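Memoria del proyecto Plollel: una libreta digital con búsqueda para los apuntes de clase
Autor: Kyrylo Harasym
Entrega: miércoles, 2 de septiembre de 2020

1. De dónde salió la idea

Los que hemos pasado por la carrera sabemos lo que ocurre con los apuntes: se empiezan con mucha ilusión en una aplicación, se siguen en otra porque un compañero la recomienda, y cuando llegan los exámenes de junio ya no hay manera de encontrar aquella definición que uno recuerda perfectamente haber escrito (yo perdí una tarde entera buscando una demostración que tenía guardada con el título «varios 2»). De ese enfado tan tonto nació Plollel, un programa de escritorio para guardar notas, ponerles etiquetas y volver a encontrarlas sin sufrir demasiado.

2. Qué hace el programa

Plollel muestra a la izquierda una columna con las libretas y a la derecha la nota abierta. Cada nota admite texto, imágenes y enlaces a otras notas. Se puede buscar por palabra, por etiqueta y por fecha de modificación, y también combinar los tres criterios, que es como lo uso yo casi siempre. Las imágenes se arrastran desde cualquier carpeta y se quedan pegadas dentro de la nota con su pie.

La primera versión guardaba todo en un único archivo. Fue un error mío, y bastante gordo: al pasar de 300 notas, abrir el programa se hacía eterno. En la segunda separé cada nota en su propio archivo y dejé aparte un índice, que llamé Clakodberg, donde se apuntan las palabras y las etiquetas. Con eso la colección de prueba llegó a 700 notas y la búsqueda seguía respondiendo mientras se escribía.

3. La importación

Esta parte me llevó más tiempo que todas las demás juntas. Quería que cualquiera pudiese traerse sus apuntes antiguos, y elegí como formato de partida el de Hrytsenko, el gestor de notas que usamos en el laboratorio. Sus archivos guardan las fechas en dos formatos diferentes según la versión, y las tildes de los títulos llegaban hechas un desastre. Al final escribí un módulo aparte, Grustuvent, que primero arregla la codificación, después unifica las fechas y solo entonces crea las notas. Sigue fallando con las tablas anidadas, que de momento se importan como texto corrido.

4. Pruebas con compañeros

Probaron el programa siete compañeros durante seis semanas, cada uno con sus propios apuntes. Les gustó mucho poder enlazar notas entre sí, cosa que yo había añadido casi al final y sin darle importancia. La queja más repetida fue para el botón de etiquetas, demasiado escondido, y lo moví a la barra superior. También me pidieron un modo oscuro, que está empezado pero no terminado.

5. Lo que queda pendiente

Falta la sincronización entre dos ordenadores, que descarté por falta de tiempo, y me gustaría que el índice reconociera plurales. El manual de usuario va en el anexo.

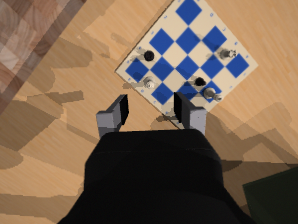 Figura 1. Tablero de ajedrez azul y crema sobre una mesa de madera, imagen generada por ordenador.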